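Would I pay for a gripper kit? Maybe, with fewer screws

I've been cross about the Haldane hand gripper for most of July, so let me get it out. Karniseck sells it as a kit — you hold it, you squeeze, it grabs, and a camera on top records what your hand is up to so a robot can learn the job later. It costs 61 a month to hire, plus a deposit of 122, and the brochure is all spotless worktops and one lonely apple.

My beef is with that apple. Homes are full of stuff! If a kit like this is any good, it has to cope with kitchens people live in, with slippery bottles and silly light packaging. So those are what I look at first with any hand-held gripper, whoever makes it.
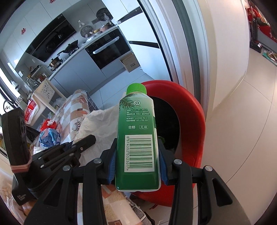
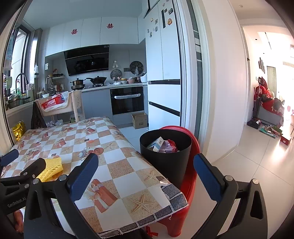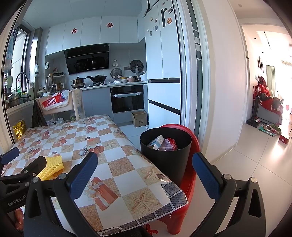
A green bottle in the first, a yellow foam fruit net by the left finger in the other two.

What I'd want for my money

A bottle is the friendly case, I think. It stands up, it has a decent shape, and rubbery pads suit it. Foam net is a pig of a thing, all squash and no edges, and I'd love Karniseck to put one in the brochure next to the apple.

Then there's the Stokudier plan, which promises 1000 recordings before you pay extra. Lovely, but who is squeezing that lever all afternoon? My wrist gave up after roughly 2 hours. Zorside at least throws in a strap with theirs, and I'd take a strap over a bigger allowance any day. Hire before you buy, is my view, and take it straight to your messiest room.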